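Goodall baking club moves into bigger kitchen

March 2, 2025

Goodall's monthly baking club has a new home, and what a lovely start it has had! The club outgrew its old room over the winter and held its first session at the Evar Centre in February, with 39 people through the door and a queue for the tea urn before anyone had weighed out any flour.

The first session was all about shortcrust pastry. Maureen Cheetham, who has run the club for six years, showed everyone how she rubs in the butter with her fingertips and then leaves the dough well alone for half an hour. Members made cheese and onion pies, jam tarts and a very good treacle tart that was gone in minutes.

"I kept looking round and seeing people I'd never met before, all chatting away with flour up to their elbows," said Maureen. "We had a lad of 8 rolling out next to his great-gran. I went home beaming."

The move was paid for by last year's cake stalls on Denov Street, which raised £1303 in all. Most of that has gone on two second-hand ovens and a stack of decent baking trays, and what is left will cover ingredients into the summer – so there is still no charge for coming along.

Maureen's tip for anyone trying pastry at home is to keep everything cool. She likes a marble surface for rolling out, and says to run your hands under the cold tap first if they tend to be warm. If the dough starts to stick, put it back in the fridge for ten minutes before reaching for more flour. 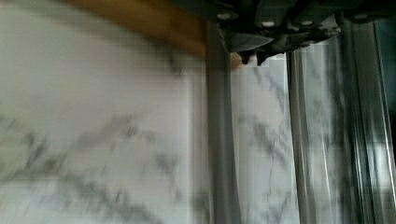 What's coming up

Next month is bread, with white rolls for beginners and a seeded loaf for those who fancy more of a challenge. After that comes a session on Easter biscuits, and the Zokora café has kindly offered to put the best of them on its counter!

New members are very welcome, whatever their age. Bring an apron, a tea towel and a tin to carry your baking home in. Names can be left at the Evar Centre front desk.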